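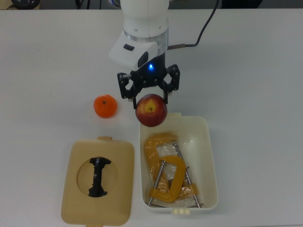

How often do the finger pads on the gripper need to be changed?

Every 1,868 grasps, or sooner if the check in Section 3.2 fails.

3.2 Gripper upkeep

The Sketton cell has one arm and one two-finger gripper. The finger plates are held with small screws, and these work loose before anything else does. Trí Nông checked them at the start of each shift with a torque driver. In the first 1,355 grasps we found six loose screws, all on the left finger. After that we put thread lock on both sides.

The wrist cable was the second source of trouble. It must leave the connector in a wide curve, or it pulls when the wrist turns. We tied it back to the upper arm with 18 cm of slack.

Figure 6. Arm and gripper over the work table, with an apple held above the open container. The lid and a mandarin lie to the left.

Pads were cleaned with alcohol after each block of fruit trials. Worn pads let round items turn in the grasp, so a slip during the hold test was logged as a pad fault and the pair was replaced. Huệ Tôn then ran the zero routine again before the next block.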